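The Lemon Tree in Viltside

When Birutė Petrauskas came to live in Viltside, she had two suitcases and a letter from her aunt which said, "Do not sell the house before you sleep in it." So she slept in it. The bed was hard and the windows spoke all night with the wind from the sea.

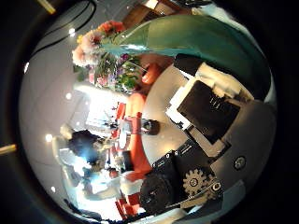
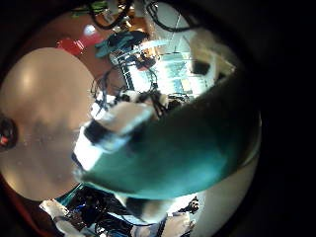
Both pictures: one occasion, one place.

In the morning a man was standing at the gate. He was old and he held his hat in front of him with both hands.

"I am Apolinar Meléndez," he said. "I water the lemon tree."

"Which lemon tree?"

He looked at her with great patience and pointed. Behind the kitchen, against the wall, there was a tree not much taller than a child. She had taken it for a bush.

"Your aunt paid me 800 a year," he said. "But I do not come for the money. I come to finish the conversation."

Birutė did not know what to answer, so she made coffee. He drank it standing. Then he filled a can and gave the tree its water, very slowly, and all the time he was talking to it in a low voice, about the price of fish, about his knee, about a certain Braulio Arriaga who had cheated him at cards before the war of the two bakeries. She listened from the door. She had never heard of this war and she wanted to ask.

He came every morning after that. She learned that the bakeries were called Bermúdez and Skadmont, and that for one whole winter a person who bought bread in the first could not say good day in the second. She learned that her aunt had bought from both, and carried the loaves home under her coat.

"Was she not afraid?"

"She was hungry," said Apolinar.

The agent telephoned from Vidach at the end of summer. He had a buyer, a serious one, who wanted to pull down the back wall and make a garage. Birutė said she would think. She put down the telephone and went out to the tree, and for the first time she stood before it alone.

She felt foolish. A neighbour, Marisol Zepeda, was hanging sheets on the other side of the wall and could surely hear everything.

"Good evening," Birutė said to the tree, and then she could not continue.

"Tell it about the garage," Marisol called over the wall. "It will want to know."

So she told it. She spoke first in the language of the town, and when the words were not enough, she changed to her own. It took a long time. The sheets moved and the light went from them, and Marisol did not go inside.

In September Apolinar found the gate already open. Birutė was sitting on the kitchen step with the can between her feet, full.

"You have started without me," he said.

"Only the fish," she said. "I left you the knee."

He put his hat on the wall and took the can.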